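4.3 Recording the sink-to-dishwasher task

Read 4.2 first. Yes, all of it.

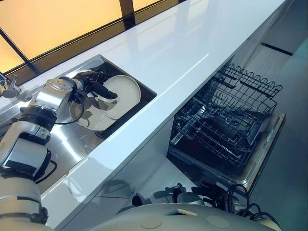 Before you start

1. Pull out the upper rack of the dishwasher. The arm does not open doors in this release, whatever the Votow brochure says.
2. Put the plates in the sink basin. Lean them at odd angles – a model raised on tidy stacks will sulk at the first real kitchen.
3. Check that the arm cables have slack at full reach.

Recording an episode

4. Press Start and wait for the tone.
5. Grip one plate by the rim, lift it clear of the basin and set it between the tines.
6. Press Stop. Label the episode "good", "fumble" or "drop". Keep the fumbles. Kedir Worku deleted 75 of them in September and is still hearing about it.
7. Rearrange the plates and repeat. Swap operators after 14 episodes.

CAUTION: Do not reach into the sink while the arm is live. It has no opinion about fingers.

Note: If 3 drops occur in a row, stop and recalibrate the gripper (see 6.1). Swearing is not calibration.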